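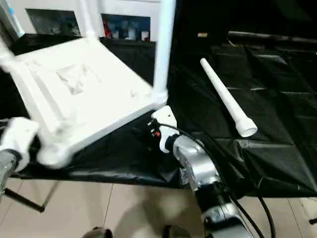
Plastic chairs, September

The hall at Sellden owns a large number of white plastic chairs, and every September they get looked over before the indoor season starts. This page covers how the work is done, what we check for and what happened to the chairs this year. The captions are from the sheet that hangs in the store room, with notes added by Dariusz Zalewska and Leokadia Grabowska.

The chairs came in two lots. The older ones were bought when the hall opened. The newer ones came from the Masanja tea garden when it closed its outdoor seating. They look much the same from the front, and most people who sit on them would not know there were two kinds. Turn one over and the ribs under the seat are different.

There were 752 chairs on the list at the start of the month. That includes the ones kept at the Nultumgate annex, which were brought over in two van loads and went back the same way.

Setting up
A table is covered with black plastic sheeting before any chair goes on it. The sheeting is the heavy kind sold for garden beds. It keeps grit from scratching the table and it wipes down at the end of the day. White plastic also shows dirt and hairline cracks better against black. We use one sheet per table and let it hang over the front.

On its side
Each chair goes on its side first, with the underside of the seat toward whoever is checking it. Legs, ribs and the bottom of the seat can all be seen from there. Upside down works too, but the back gets in the way and the chair rocks.

The ribs
The grid of ribs under the seat carries the load. Run a thumb along each one. A crack usually starts where a rib meets the outer edge, and it feels sharp before it looks like anything. Two cracked ribs next to each other and the chair is retired. One cracked rib gets a dot of red marker and the chair is checked again in the spring.

The legs
Stand the chair up on a flat floor and press on each front corner. If it rocks, look at the leg ends. They wear down unevenly on concrete, and the Masanja chairs spent years on paving. A little wear is fine. If the end has worn through to the hollow, the chair is retired.

Seat corners
The corner where the leg joins the seat is where most of our breakages have happened. Bend the leg outward slightly with one hand and watch the corner. White plastic turns a chalky, brighter white where it has been stressed. Czesław Gajewski found nearly all of this year's bad corners, and he has asked that people stop tipping back on the chairs at the quiz nights.

Washing
Warm water, dish soap and a soft brush. The underside takes longer than the top, as spiders like the spaces between the ribs. No scouring powder. It takes the shine off and the seat then picks up dirt faster. Green marks from outdoor storage come off with a paste of baking soda left on for 12 minutes.

Rinsing and drying
Rinse with the hose in the yard and lean the chairs against the fence – legs out, so water does not sit in the seat. Do not stack them damp. The annex chairs were stacked damp last winter and the bottom ones had to be washed a second time.

Stacking
Old with old, Masanja with Masanja. The two kinds will go into each other but they jam, and getting them apart is how the arms get cracked. Keep stacks low enough that the top chair can be lifted off without a step.

Labels
Przemysław Sobczak printed new labels on the Sirent label maker. They go under the seat, away from the ribs, and the surface has to be wiped with rubbing alcohol first or they peel. The numbering now runs up to 1252. It skips a lot of numbers, as labels from retired chairs are not used again.

Retired chairs
These are kept apart behind the stage until they can be taken for recycling. Please do not put them back into use for a busy evening. A chair with red tape around one leg is a retired chair. Lovely Cabanatuan has taken a few of the sound seats to use as plant stands at Nultumgate, and anyone else who wants some can ask her.

Next time
Leokadia would like a second table so that checking and washing can go on side by side. We also need more brushes with long handles and another roll of sheeting, the same weight as this year's. The thinner roll in the cupboard tears at the table corners and should only be used for covering stacks.

Chairs can be borrowed again from the end of the month. Write the label numbers in the book by the side door when you take them out – and cross them off when they come back.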